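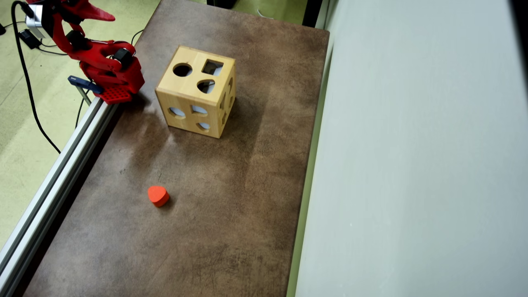

Kesska Help Board > Toys and Play > Cleaning and care

Wooden shape sorter cube, how do I clean it?

Posted May 24, 2024

Hi everybody! I picked up a light wood shape sorter cube at the Gostadthorpe rummage sale for my grandson, and I just love it, but it's a bit grubby inside the holes. I don't want to ruin the wood. Some of the blocks are foam, and there's a heart he won't put down. Can I soak the whole lot together?

2 answers

Answer 1 (38 found this helpful)

Oh, what a nice find! Please don't soak the cube, though. Ours sat in the sink one August afternoon and the joints opened right up. Wring out a cloth in warm water with a drop of dish soap, wipe inside each hole, and dry it with a towel right away. Then leave it out overnight, holes open, before the blocks go back in. 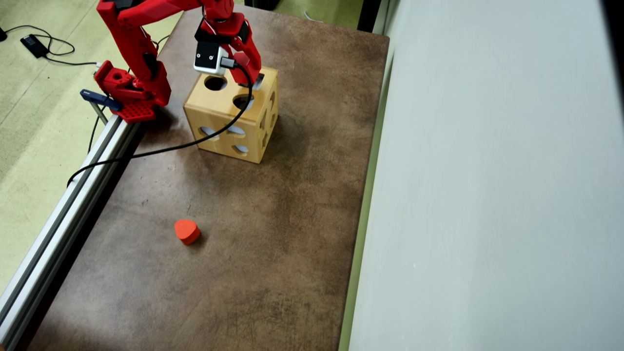
Can the foam blocks go in soapy water?
Foam blocks are fine with a quick wash in lukewarm soapy water, then a good rinse. Squeeze them gently in a towel and let them air dry all the way through.

Answer 2 (2 found this helpful)

I use Plistia wipes on everything. Never tried it on foam. Sand the rough spots with 200 grit if there are any, my mother always did.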